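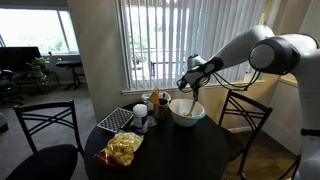

White bowl with the light blue rim, pale mixture inside, on the round black table.

Home Recipes Small Kitchens Questions Contact

Mixing at the Dining Table: Your Questions

By Sarmīte Dzene
December

Since I wrote about baking in an apartment where the kitchen counter is shorter than my arm, many readers have sent me letters. I have collected the questions which came more than once and I answer them in the order that seemed logical to me. If your question is missing, please write again, and please tell me the size of your bowl.

Why do you mix at the dining table and not in the kitchen?

In my apartment in Pluststead the counter has place for the kettle, the dish rack and one cutting board. When I put a mixing bowl there, I must put the board on the stove, and this is a bad habit. The dining table is close to the window and I see better what the batter is doing. It is also a little lower than the counter, and for stirring this is comfortable for my shoulders. Tall people have written to me that it is too low for them. They can stir standing at the counter and use the table only for weighing.

Is a round table a problem?

It is a small problem. On a round table you lose the corners, and the corners are where people usually keep the things that are waiting. I keep the bowl a little to one side, near the hand I stir with, and the jars and cups toward the back where my sleeve does not reach them. The front of the table stays free for the recipe and for the spoon when I put it down.

Does a dark table get damaged by flour and milk?

Flour does no harm, but you see every grain of it on black. Wipe first with a dry cloth and only then with a damp one. If you begin with the damp cloth you make paste, and the paste goes into the gap at the edge, where I have removed it with a toothpick more than once. Milk and egg should be wiped immediately. Oil leaves a shine which needs a drop of dish soap.

What size of bowl do you recommend?

For one cake or a breakfast of pancakes, a bowl of 2,000 ml is enough. You should be able to stir without thinking about the rim. If the mixture comes higher than halfway, change the bowl before you add the flour. Laurier Fraser, who tests the recipes with me, works with a bigger one and says that he never regrets it, but he has a cupboard for it and I do not.

I prefer bowls that are white or pale inside for dark batter, for example with cocoa, as the dry pockets of flour are easier to notice. For vanilla batter this does not help so much and you have to trust the spatula.

There is always batter on the walls of the bowl. Am I doing something wrong?

No. Every mixture climbs the walls a little. Stop two or three times and bring it down with a flat spatula, then stir again. What remains on the walls is often wetter or drier than the rest, so if you scrape it in only at the very end, you get a stripe in the cake. I had such a stripe in my first lemon cake and served it as marble.

May I leave the spoon or whisk standing in the bowl?

For a few minutes, yes, if the bowl is wide and heavy at the bottom. A long handle can tip a light bowl when there is only a little mixture in it. If you leave the room, take the utensil out and lay it on a saucer. In a home with a cat or small child I would always take it out.

What do I do with the hot pan when it comes from the stove?

Decide this before you turn on the stove. I put a trivet on the side of the table opposite to the bowl, and it stays there during the whole work, also when it is empty. A trivet with an open pattern lets the air pass under the pan, but crumbs fall through the openings, so lift it when you clean. I have forgotten this for a week and found sugar stuck to the table in the shape of little diamonds.

Can I measure liquids in an ordinary metal cup?

You can, if you know how much it holds. Fill it with water, pour the water into a measuring jug, and write the number on a piece of tape under the cup. Mine is 341 ml to the brim. But you cannot look through metal, so for exact quantities I weigh the liquid on the scale. A metal cup is very good for the things which are already measured and are waiting, such as cold coffee for a sponge or melted chocolate that has to cool.

How do you keep so many things on a small table?

I take out everything, I measure everything, and then the packages go back to the shelf. Only open jars that I need a second time stay. Lids are my weakness. They travel, they hide behind the jar, and one of them I found in the flour. Now I put each lid under its own jar when the jar is narrow enough, and otherwise I close it immediately.

Small bags and pieces of plastic wrap should leave the table before the mixing begins. Clear plastic on a dark surface can look like a wet place, and clear plastic in batter does not look like anything at all.

Can I prepare the batter in the evening?

Pancake batter with yeast, yes, covered and in the refrigerator. Batter with baking powder I would mix in the morning. A compromise, which I use when guests come at 8 a.m., is to leave the dry ingredients in one closed container and the wet in another one, and join them at the table. It takes five minutes.

How much batter do I need for a big group?

For the breakfast in our building I calculated roughly 1,650 g for twelve people, two pancakes for each and some for those who come back. It did not fit into one bowl in a way that I could stir. I made two bowls, one after the other, and the second was better.

Wooden, silicone or metal spatula?

Wood for thick dough, silicone for cleaning the walls, metal for turning in the pan. If you may have only one, take silicone with a stiff handle. Wooden ones should dry standing up, with the head in the air, for example in a tall cup or jar. Do not leave them lying in water.

My bowl slides on the table when I stir fast. What can I do?

Fold a damp dish towel in four and put it under the bowl. Wring it well, otherwise it leaves a ring. Some readers use a rubber mat from a drawer and are happy with it. I have not tried this.

Do you have the recipe for the pancakes in grams?

Yes, it is in the Recipes part, under Breakfast. The version in cups will follow when Laurier has finished testing it. He has a doubt about the amount of buttermilk, and I have the same doubt.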